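Ticket 2219 -- Right arm planner gives up on the last cup
Project: Jastamwood cup stacking
Component: grasp planner / collision scene
Status: open, workaround in place

Hello again, me with the planner moaning. Since I pulled the new Dellent build on Wednesday, the stacking task stalls on the third cup. The left arm is happy. The right arm gets its grasp pose, closes, and then the lift request comes back with "no valid start state". No motion at all, it just sits there until the watchdog kicks in and I have to clear the fault by hand.

Things I've tried so far: restarting the planning node (no change), going back to the old joint limits file (no change), and bumping the planning timeout from 275 ms to 1485 ms, which only meant I waited longer for the same error. I also re-ran the hand-eye calibration, mostly out of spite. It came out fine. 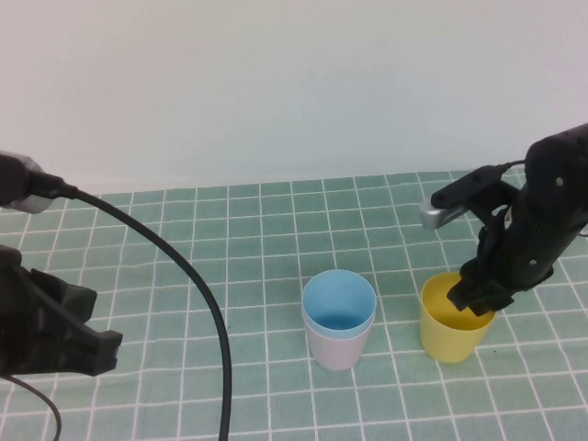
The collision scene is where I'd look first. I dumped it at the moment of failure and the yellow cup is still in there as a solid cylinder, lid and all, while the planner is meant to treat the inside as free space. With the right gripper's fingers down past the rim like that, the checker reckons they're buried in solid plastic, so of course the start state is invalid. The blue cup nested in the pinkish one gets merged into one fat cylinder as well, but nothing is reaching into that pair so it does no harm yet.

The old build had a hollow flag on the cup model and I'm fairly sure the loader now ignores it. I diffed the two configs and the flag is still set on our side -- it's just never read. The Kanagaratnam branch touched the mesh loader last, so I'd start there.

Update, 16:40. Workaround: I've added the fingers and the target cup to the allowed collision list between close and release. The last 8 runs all lifted without the error. I don't love it, as it also hides real bumps against the rim, so please don't merge it into the Cokport setup.

Still to do: get the loader reading the flag again, then take my hack out. Log and scene dump are attached, shout if they won't open.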